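# Drirken Bench (gripper testing) 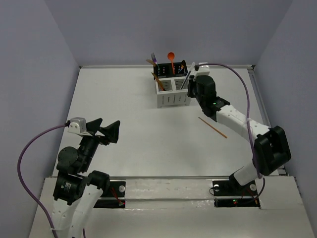
*Bisitley*

The **Drirken bench** is a two-arm setup for comparing robot grippers on kitchen utensils, a class of object that seems designed to be dropped. Each gripper gets 100 tries at a slotted holder, split between the arms. Wooden handles are the easy part. Thin sticks tend to end up on the table, and pale, see-through utensils trouble the cameras more than the fingers.

The Narnis wedge fingers, added in May, scored well on spoons and poorly on forks. Their maker prefers to quote the spoons.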